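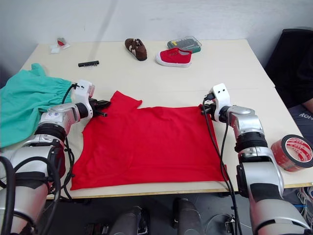

Red T-shirt on a white tabletop.

Skandetti Heavy Tee, unisex

$25 each. Sizes S to 3XL. Colours: red, navy, bottle green, charcoal.

We have been selling plain T-shirts out of the Gikberg shop long enough to distrust the word "heavyweight". Every mill uses it. Some of the shirts that turn up here with it printed on the neck label are thin enough to read a receipt through, so we weigh a sample from each delivery and return the ones that come in light. The Skandetti has passed so far. We'll keep checking.

The maker calls the cotton "pre-shrunk". Treat that with some caution. Our own red size L lost a bit of length in its first warm wash and a bit more in its second, then settled down. If you're between sizes, or you own a dryer and intend to use it, go up one. The width hardly moved.

"Colourfast" is another claim we'd take slowly. Wash the red by itself the first couple of times. Leonie Hollenstein, who does our alterations, put one through with a white tea towel and the towel came out pink. The charcoal and navy behaved better. We haven't tested the green.

What we do like: the collar is ribbed and stitched down flat, the shoulder seams are taped, and there are no side seams to twist. The hem is double stitched. It is a boxy cut, and the catalogue's "tailored fit" is wishful.

Details
Fabric: 100% cotton jersey
Care: cold wash, inside out, line dry in shade
Label: tear-away, though it leaves a scratchy stub you'll want to unpick
Item no.: 444 (plain), 268 (with chest pocket, navy only)

Printing
Ortner can screen print these for us. Ask for a single test shirt before you approve a club order. The proof on your monitor won't tell you much about how white ink sits on red.

Compared with the Belance Basic
The Belance is cheaper and softer out of the bag. We doubt it stays that way, and its neck went wavy on us sooner than we'd hoped. Fine for painting the fence.

Returns
Unworn and unwashed, within 99 days. Shrinkage isn't covered, so please read the sizing note first.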